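Bezerra hand-held gripper, two-unit kit: a review for people who have to pay for it

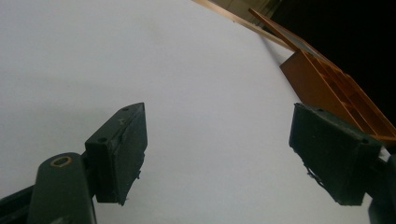
We bought the two-unit kit in September, after a spring of borrowing a different model and deciding we needed our own. I run purchasing and scheduling for a small group that records sorting and packing tasks for a parts distributor. I don't write the software. My interest is in what the thing costs over a year, how often it stops work, and what I should have put on the first order.

Short version: the Bezerra is a decent tool with cheap wear parts and a slow supplier. Buy more pads than you think you need. Skip the carrying case.

What comes in the box

Two hand-held grippers, each with a trigger handle, a wrist mount and a pair of fingers. One charger with two bays. A bag of screws, a hex driver, and a folded sheet that covers assembly and not much else. The mount fits the camera we already had. If you don't own one, budget for it separately, as the kit price doesn't include it and the product page is vague on the point.

The spare pads are listed as included. We got one set. With two grippers in use, one set means the first time both tools need attention in the same week, one of them sits.

Setup

Zofia Sikora had the first unit working before lunch and the second one done by 3. Most of that was cable routing. The sheet shows the cable running along the outside of the handle, where it catches on sleeves. She moved it to the inside and tied it down, and we have left it that way on both.

Calibration is a separate step and takes longer than the sheet says the first time. After that it is quick. You do have to repeat it when you change pads, and I would plan the day with that in mind. We change pads at the end of a shift now and calibrate first thing the next morning.

In use

The trigger is light and the fingers follow it closely. Small flat parts are the hard case, same as on every gripper we have tried. Bagged parts and anything with a bit of height to it are fine. Our bench work is mostly moving small items into and out of divided trays, and the finger width matters there. The Bezerra gets into our larger compartments without trouble. In the narrow ones it touches the dividers, so we switched to trays with wider sections for most tasks. That was a cost I hadn't planned on. Measure your bins before you order.

Weight is acceptable for an hour. Past that, people start resting the handle on the table between moves, and the recordings get worse. We run 40-minute blocks with a break. If you are working out staffing from the vendor's numbers, which assume continuous use, don't. Plan for a good deal less than that and you won't have to explain yourself later.

Grażyna Ziółkowski has small hands and found the trigger reach too long. A shorter trigger exists as an extra. It was backordered when we asked, then it arrived with no notice on a Saturday and sat at the front desk until the next week. She says it is much better. I would order one with the kit if you have more than one operator.

Wear

The pads are the part you will be replacing. The faces scuff and the edges chip, and the corners go first on ours. Light scuffing has made no difference to our grip that I can see in the reject log. Chipping along the bottom edge does matter for thin parts, since that is the edge doing the work.

We now write the fitting date on a strip of tape on the storage box and log hours per pair. Early figures suggest we get some 14 working days from a set on mixed tasks, fewer on metal parts. That is one bench in one building, so treat it as a starting point.

The screws have held up. We did lose two in the first month, both during pad changes, and both would have been saved by doing the job over a dish. Buy a magnetic dish.

The other kits we looked at

Stilum makes a lighter gripper with a better handle. I liked it and so did both operators. The trouble is that the fingers come only as a full assembly, so a worn pad means replacing the whole finger. Over a year that took it well past the Bezerra in my spreadsheet, even with the lower purchase price.

Gernico was the one we borrowed. It is solid and heavy. Support was very good -- a person picked up the phone both times I called. If your sessions are short and you can't afford downtime, it may be the better buy. For us the weight ruled it out.

Budget notes

I put the first request in as a single line for equipment, and I regret it. Wear parts, batteries and trays all came along afterward as separate requests, and each one needed its own approval. The second time I split it into purchase, consumables and bench setup, and it went through in one pass.

If I were ordering again for two operators, I would put down:

The two-unit kit
8 spare pad sets
One short trigger
One extra battery per unit
Trays matched to the finger width
A magnetic dish and a decent hex driver (the one supplied rounds off)

The case is foam cut for the grippers without the mounts attached. You would have to take each one apart to put it away. Ours holds charging cables.

Ordering and support

We ordered through Findis, who were fine. They quoted quickly and the invoice matched the quote. Bezerra itself is slower. My email about pads was answered after 8 days and the pads took 3 weeks on top of that. The parts were correct when they came. I have since moved to ordering when we open the last-but-two set, and we haven't had a tool idle for lack of pads.

The warranty covers the handle and electronics. It excludes fingers and pads, and the wording on the mount is unclear. I have asked and am waiting on a reply -- I'll add it to this page when I have one.

Would I buy it again

Yes, for this kind of bench work, with the list above on the same order. For long sessions with one operator I would look harder at the Stilum and ask them again about selling pads on their own.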